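# About Notonen

Notonen is an independent test bench for robot end effectors, arms, cameras and controllers. Pravesh Hlongwane and Augustina Aidoo run it. Our clients are integrators and equipment buyers who want comparative data before they commit to hardware.

A standard comparison uses 16 objects and 80 grasp attempts per gripper, on two-armed benches with timber tops. Object sets mix regular shapes – cubes, cylinders – with ordinary packaging such as tins and corked jars.

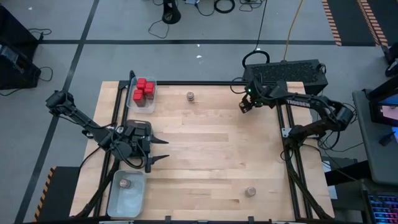
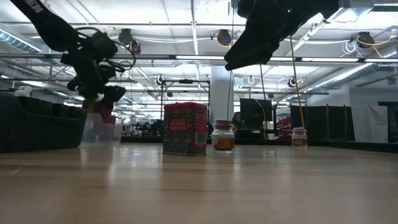

*Dogbe, November*

Every attempt is logged with commanded position, finger opening and result. A dropped object is recorded as a failure, even when the arm recovers it on the second try. Camera position is held constant within a comparison. If a mount moves, we recalibrate and repeat the affected block.

To date we have completed 321 comparisons, 14 of them limited to controllers. Reports give the raw counts first and our commentary second. We do not sell hardware or accept commissions from manufacturers.

Test enquiries go to Augustina Aidoo. Questions about method or data format go to Pravesh Hlongwane.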